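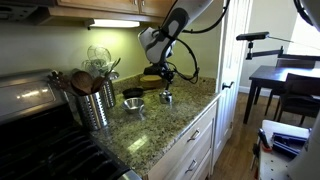
La encimera junto a la cocina, con la luz de abajo del armario encendida.

Galería rápida de la cocina de Dwynwen, subida en marzo. Pocas fotos y poco texto, perdon, voy con prisa. Granito moteado, cajones blancos, pared verde clarito. Los botes perforados para los utensilios, lo que más me gusta – cucharas de madera delante, batidores detrás. La sartén de hierro negra siempre fuera, dice ella, a mano.

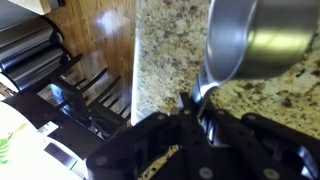 El granito fue la gran discusión de la reforma. Kartini quería algo liso, Dwynwen no cedió y pagó 400 más por esta pieza. Disimula las migas que da gusto. Con el acero tambien queda bien, mirad el vaso inclinado, ese reflejo amarillo cálido que coge en el centro. Faltan las fotos del comedor, las subo otro dia.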